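Joined two tables in Stodix, now my row count is off and I can't find why

kettlebrain
Hi all. I've been using Stodix for a few months, mostly simple stuff, and I'm stuck on something that is probably obvious to most of you. I have a table of item records for our kitchen product catalog and a second table with the supplier notes. I join them on item_code, left join, and I should end up with 2,733 rows, same as the left table. Instead I get 126 more than that. No errors, no warnings, the job log is green all the way down.

I already checked that item_code is unique in the left table. It is. I also tried clearing the cache and rebuilding the whole flow from the top, same number every time. The records look fine when I open them one by one, this one for instance joins exactly once:

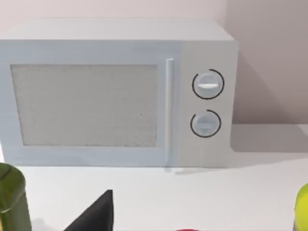

Item preview, microwave, front view

So it's only some of them. Is there a setting I missed? I'm on the hosted version, if that matters.

pl_oskar
Unique in the left table doesn't help you if the right table has repeats. A left join keeps every row on the left and gives you one output row per match. If a supplier left two notes for the same code you get two rows. Run a group by on item_code in the notes table and filter for count greater than 1. I'd bet my lunch on it.

kettlebrain
Ok I did that and you're partly right! There are repeated codes in the notes table, but only 9 of them, and each one shows up exactly twice. So that explains 9 extra rows and leaves me with a whole lot more to explain. Where would the rest come from??

marrowfat
Check the join type on the key. When Stodix imports a CSV it guesses column types, and if one side is text and the other is a number it will quietly convert to make the join work. We had codes like 0417 and 417 that were two different items and after the conversion they were the same item. Took me most of a Saturday to find. Your group by wouldn't show it if you ran it before the join, since the column was still text at that point.

pl_oskar
That shouldn't happen on hosted, they changed the conversion to be opt-in a while back.

marrowfat
Opt-in for new projects. If the project was made before the change it keeps the old behavior. Ask me how I know.

kettlebrain
Project is old, I inherited it. Where do I see the setting? I've been through the join step twice and all I have is the key picker and the "keep unmatched" box.

marrowfat
It isn't in the join step. Project settings, then Schema, then scroll way down to "Compatibility." You want strict keys turned on. Do it on a copy of the project first, it applies to every join in there and you may find out other things were leaning on it.

hexpalm
Or just do the join in Halon and skip all this. Halon refuses to join mismatched types, period. I moved our whole catalog over and haven't looked back.

pl_oskar
Every thread, hexpalm. The person has one bad join, they don't need to migrate.

hexpalm
I'm only saying it's a design problem. A tool that changes your keys without telling you is going to bite you again. Next time it'll be dates.

marrowfat
I don't totally disagree, but Halon has its own stuff. Try getting previews to load on anything with attachments. I sat there waiting 35 seconds for one record.

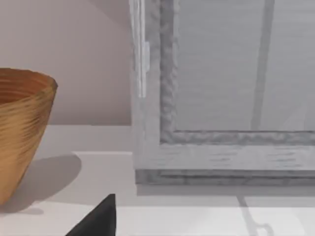 And that was on a small table, with the preview cache on, so I don't want to hear that I set it up wrong. For bulk work I'm sure it's great. For poking around in item records all day I'd go nuts.

hexpalm
Fair, previews are slow. They're better if you turn off the side panel.

kettlebrain
Back with news. Made a copy, turned on strict keys, and the join step went red right away and complained that item_code is text on the left and integer on the right. So marrowfat had it! I set both to text on import, took out the 9 repeated notes (kept the newer one of each pair), ran it again and got 2,733 on the nose. I may have yelled a little.

One more thing though, two other joins in the project are now red as well. Do I fix those the same way or can I leave strict keys off just for them?

marrowfat
Fix them the same way. There's no per-join switch. And compare the output before and after, because if those two were matching wrong, whatever reads from them has had bad rows for a while.

pl_oskar
+1 to that. Also I'd put a row count check after every join from now on. The check step takes a minute to add and it'll stop the job if the number is off. I'll take the 9 rows as half a lunch.

kettlebrain
Will do both. Marking marrowfat's post as the answer, thank you everybody. (You too hexpalm.)

Related topics
Stodix: import keeps dropping leading zeros
Row count check fails on an empty table
Moving a flow from Prondia to Stodix, what breaks?
Sorting on names with accents, "Domański" ends up last
Halon preview cache, where is it stored?
Left join or lookup step for small tables?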